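About Badard

Badard is a small publisher of picture cards. We print landscapes on heavy stock and sell them to gift shops, libraries and schools, and by mail to anyone who writes in. The company started in a back room on Purnar Street with one cutter and a secondhand press. We now have 6 people on staff and two rooms on the ground floor, one for printing and one for sorting and packing.

What we make

The list has 40 designs at the moment. Each one begins as a drawing or painting bought from the artist, who is paid once for the artwork and again with every reprint. The autumn landscapes sell best. Tall dark trunks and yellow undergrowth print well on our stock, and shops ask for them as early as July.

Every design stays on the list for at least 18 months. After that we look at the orders and decide whether to print it again.
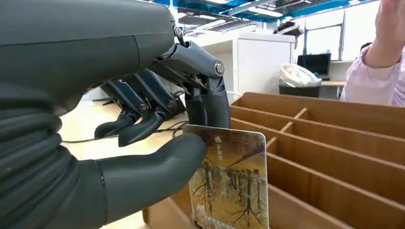

How we check the cards

Cards are looked at one at a time, held upright, so that a bend or a pressed corner shows up before packing. We check the color against the first approved sheet, then the edges, then the back. Cards with small faults go into the seconds box and are sold at half price. Cards with bad faults are recycled with the trimmings.

The usual run is 300 of a design. We keep runs short so that stock does not sit on the shelf and fade.

The sorting room

The sorting room has gray carpet. The old floor was hard, and a dropped card nearly always landed on a corner and had to go in with the seconds. We lose far fewer now. Sets are laid out in order, matched to the order slip, and wrapped in paper sleeves made for us by Havlíček.
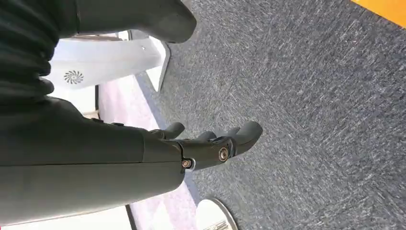

Ordering

Shops and schools can order by mail or through our distributor, Gulix. The smallest trade order is 6 sets, and designs may be mixed. Private customers can order single cards. Please give the design number from the current list and a second choice in case the first is out of print.

Page updated 7/27/18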